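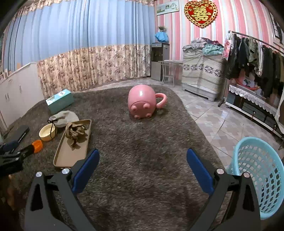
Vol. 4, p. 234

Shag carpet

Shag carpet is a floor covering with a long, loosely packed pile that falls in different directions instead of standing upright. The pile is usually longer than that of plush or loop carpet, and its colour can seem to change with the angle of the light. Wool, polyester, nylon and polypropylene are the common fibres.

Manufacture

Most shag is tufted. Needles push yarn through a primary backing, the loops are cut, and a second backing is glued on. Hand-knotted rugs such as the Greek flokati and the Scandinavian rya are older relatives. The Joltholm pattern book lists 139 long-pile designs, most of them in greys, browns and off-whites.

Use in homes

Shag was widely fitted in lounge rooms and bedrooms in the 1960s and 1970s, then lost ground to shorter piles that were easier to clean. Loose rugs later brought it back into favour. It muffles footsteps and is warm underfoot, but it flattens in hallways and is seldom laid in kitchens.

Care

Long fibres can wrap around a rotating brush, so suction-only vacuuming is generally advised. Small rugs may be taken outside and shaken. A plastic carpet rake lifts flattened pile. Spills are blotted with a dry cloth, and wool should not be soaked.

See also: Flokati; Rya; Underlay (p. 476)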